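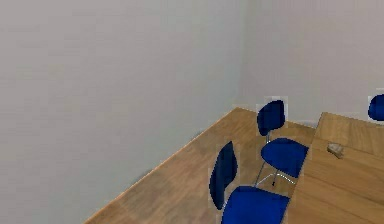

Drevero Room Set
Simulated dining room for testing of mobile and tabletop manipulators

Product code: 134
Supplier: Ustholm
Page reviewed: 9th May, by Maxence Picard

Overview

The Drevero Room Set is a simulated room with furniture, prepared for teams who must test a robot program many times before they run it on a real arm. It comes with a written test procedure, a record sheet and a checker program. Many customers buy the set for the room and later tell us that they use the procedure more than anything else. For this reason a large part of this page is about the rules of use.

The set is suitable for pick, place, push and handover tasks at table height, and for short drives of a mobile base between table and wall. It is not suitable for tests with liquids or cloth. For such tests please look at the Duminley set, which has a different solver and needs a separate license.

What is included

Room files with walls, floor, table and chairs, each as a separate body
Collision shapes for all bodies, in a coarse and a fine version
Small objects for the tabletop, with mass and friction written in an open text file
The test procedure, as a document of 40 pages
Record sheet, in spreadsheet form
Checker program for the command line
One year of corrections

The robot model is not included. You bring your own model, and you are responsible that the joint limits and the speed limits in it are the same as in your real machine. We see this wrong very often. A customer who loads a model without speed limits will get beautiful results which have no meaning.

Conditions of use in a safety case

Please read this part before you order.

A result from the Drevero Room Set is evidence about your program in a simulated room. It can support a risk assessment, but it does not replace one, and we do not allow that our name is used as if we had approved a robot. The procedure uses the word "cleared" for a program that may go to the first slow test on hardware. It has no other meaning. A program which is cleared still needs the protective stop, the reduced speed and the person with the enabling switch, as your own site rules say.

If your authority or your insurance asks for a validated simulator, ask them first what they want to see validated. Usually it is the contact model and the timing. We can deliver measurements for the contact model. For the timing you must measure yourself, because it depends on your computer.

The test procedure in short

1. Freeze the files. Before the first counted run, the room files, the robot model and the program get a version number. After this moment no file is changed. If you must change a file, the count goes back to zero. This is a hard rule and we know that it is not popular.

2. Write the criterion first. What is a success must be written on the record sheet before the run. "Object is on the table" is too weak. Better is: "Object is at rest inside the marked area, gripper is open and is at least one hand away from the object, no contact with chair or wall during the motion." Two people should read the criterion and, without speaking to each other, judge the same recorded runs. If they disagree, the text has to be improved.

3. Use the fixed seeds. The package contains a list of 500 seeds. Each seed gives the position of the small object, the position of the chairs and the light. A full test uses all of them, in the order of the list. You may run additional seeds of your own, but they are reported on a separate line.

4. Count the aborted runs. A run which is stopped by the operator is a failure, also when the operator stopped it "only to be safe". A run which is stopped by a crash of the simulator is written as invalid and repeated once with the same seed. If it crashes again, it is a failure.

5. Report contacts with furniture. In the room the chairs can stand close to the table edge, and a chair seat can reach partly under the table. An elbow of the robot passes there easily. Every contact between robot and chair is reported with the highest force, even when the task was finished well. A program that reaches the goal after it pushed a chair is not cleared.

6. Keep the recordings. For each run, keep the joint positions, the commands and the contact list. A video alone is not sufficient. A camera view can have a part of the table or a chair outside of it, and the arm may not be in view at all. We had a case where a report was based on one fixed camera and the arm was in contact with a chair back for the full motion, on the side which the camera did not show.

7. Compare with hardware. After the program is cleared, repeat a small selection of seeds on the real table. The selection is made by the checker program and not by the person who wrote the robot program.

Rules for camera placement

Minimum two cameras are needed for judgment of a run, and they must not share a side of the table. Before the first run, save one still from each camera and put it in the report with the camera name. The reader of the report should be able to see which part of the room was covered.

Check also the quality of the borders in the rendered picture. With low settings the edges of furniture can become jagged, or show a pale line around the object. For a human judge this is not a problem. For a program which uses the camera picture as input it may be one, and the render settings are therefore part of the frozen files. Do not train with one setting and test with another, except if this is the subject of your study and you say it clearly.

Plain walls are intended. The walls have no pictures, outlets or windows, so that a program cannot use them as a landmark. If you add decoration to the walls, the results are no longer comparable with the results of other users, and the checker program will print a warning at the top of the report.

Light wood on light wood is also intended. The floor and the tabletop are similar in color, and the small objects can be tan or light brown. Programs that find the object only by color have difficulties here. We receive sometimes the request to deliver a white table. It can be made with the editor, but results with it go on the separate line, same as own seeds.

Safety distances inside the simulation

The procedure asks for virtual safety zones, also when no human figure is in the room. The default zone around each chair is 40 cm, measured from the outer surface of the backrest. When the robot enters this zone, the speed must be reduced to the value you have written on the record sheet. The idea behind it is simple: on a chair there may be a person later.

It is allowed to make the zone bigger. To make it smaller, a written reason is needed, with the name of the person who decided it.

Technical data

Simulation step: adjustable, default 2000 steps for each second of simulated time
Length of full test on one workstation: roughly one night, depends strongly on the robot model
Operating system: Linux; Windows only for the record sheet and the viewer
Units: meters, kilograms, seconds
File language: English; the procedure is also available in French
Network connection: needed for activation only

Known limitations

The chair bases are simulated as rigid. A real chair with thin metal legs bends a little and slides on the floor, and the measured contact force in simulation is in most cases higher than in reality. We consider this as the safe direction, but please do not use the force values for the design of a chair.

The tabletop in some versions has a small step along a seam. It has been kept in the set because an object which is pushed over the table should meet it. If you need a fully flat table, choose the file with the ending "flat" and note it in the report.

Friction between the small objects and the wood was measured in dry air. We have no values for a wet or oily table.

The fine collision shapes are slow. For driving of a mobile base the coarse shapes are enough. For grasping near a chair back, use the fine ones.

Changes in the March version

Seed list unchanged.
Chair back and seat are now two bodies with a link between them. Before they were one body, and the gap between them was closed for the collision check. Programs which passed a gripper through this gap will give different results, so the full test must be repeated.
Checker program now refuses a record sheet with an empty criterion.
Page 12 of the procedure: wrong sign in the formula for the tool offset corrected. Thank you to the group at Lebrun who reported this.

Ordering and license

The license is for one site. Teaching use is permitted inside the same license, also with students, if the files stay on the computers of the site. Publication of pictures and results is free, please give the version number and the render settings.

For a quotation write to the Ustholm sales office with the product code, the number of workstations and the type of your robot. If you already have the Duminley set, tell us the license number, since activation is then done with the same key.

Questions about the procedure go to Maxence Picard. Please attach the record sheet and the output of the checker program, and not only a screenshot.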